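Review: the Drudwood open day, simulation room and all

I nearly skipped this one. The last robot open day I went to was 50 people in a hallway and a cookie. But a friend kept on at me about Drudwood, so one gray January morning I drove out to Dravside, and I'm glad I did!

What I went to see was Jilton, their practice software for robot arms. You build your work table on screen, put an arm on it, and try out the job before you go anywhere near the real thing. Ludivine Mallet ran the demo and she was great - she took questions the whole way through (even mine, and I had a lot) and let people shout out where the arm should go next.

I got ten minutes at the keyboard afterwards. Moving the camera took some getting used to, and I kept zooming when I wanted to turn. Placing the parts was easier. You pick one, drag it, type in an angle if you're fussy. The menus are a mess, though. I looked for the save button for ages and had to ask Gergely Rácz, who pointed at something the size of a sesame seed.

I also liked that they bother with the room. You get walls, a floor, a shelf at the back, and it makes it much easier to judge how much space the arm has over the table.
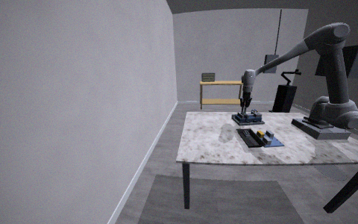
Jilton on screen: gripper over the blue fixture, with the tray and blocks in front.

Now the price. The one-seat license is 746 dollars a year, and the full shop package is 3365, which made the guy next to me laugh out loud. For a school or a small shop I'd start with the single seat and see who uses it.

Parking was awful, coffee was good. Four stars from me, and I'd go again if they fix those menus.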